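From the Orchard Path: What We Learned From a Winter of Shared Fruit

If you've been on our mailing list for a while you'll remember that last fall I wrote a rather gloomy little piece about the amount of fruit that goes soft in our kitchens before anyone gets to it. I had just thrown out half a bag of pears (again!) and was feeling sorry for myself. Well, so many of you wrote back with your own confessions that we decided to do something about it, and the Anholm Fruit Share has now been running since the first frosts.

The idea is simple enough. On Wednesday evenings, anyone in the neighborhood can bring fruit they won't get through and take home fruit they will. We meet in the back room of the Holance building, the one with the long radiators, and we're usually packed up by 8. Some people bring a grocery sack from a backyard tree and some bring two lonely lemons, and both are very welcome. Over the winter 76 households came at least once, and Malte Fröhlich, who keeps the scale, tells me we passed along 1,550 pounds of fruit. I made him check it twice, and he was only a little offended.

I thought I'd use my space this month to pass on some of what I've picked up, mostly from people who know a great deal more than I do.

Pears first, as they were my downfall. Most pears ripen from the inside out, so by the time the middle feels soft you have already waited too long. Press gently up by the stem instead. If it gives a little there, eat it that day or put it in the refrigerator, where it will hold for several days more. Hard pears can sit out on the counter, and if you're in a hurry you can close them up in a paper bag with a banana. I did this with a whole batch in January and then forgot the bag on top of the cupboard, so please write yourself a note.
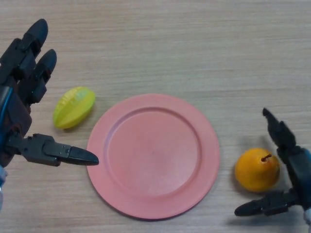 The other thing I've come to love is how many of us are trying fruit we used to walk right past. Star fruit was the big surprise of the season. Shengli Cao brought a dozen one evening and stood there patiently slicing and explaining while a line formed. You want them mostly yellow, with a little brown along the ridges being perfectly fine, and you can eat the skin and all. She likes hers chilled, with a pinch of salt. I put mine in a salad with cucumber and lime, and my husband, who is suspicious of fruit in salads, had seconds. One serious word, though: star fruit can be dangerous for anyone with kidney disease, so please leave it alone if that's you, and mention it when you pass some along to a neighbor.

For fruit that is truly past its best, I have become a great believer in the low, slow oven. Cut away the bad spots, slice what's left, add a spoonful of sugar and a splash of water, and leave it covered until the house smells wonderful. It freezes nicely in small tubs, and it's lovely on oatmeal.

We'll carry on through the spring, although there's always a thin stretch in April before the strawberries start. If you have rhubarb coming up, we'd be so glad of it (stalks only, please, no leaves!). We could also use a few more sturdy baskets, and someone with a car to help collect from the Ghauri Street end, where several of our regulars find the hill a bit much. Drop a note in the box by the Holance front door or catch me on a Wednesday. I'm generally the one by the kettle.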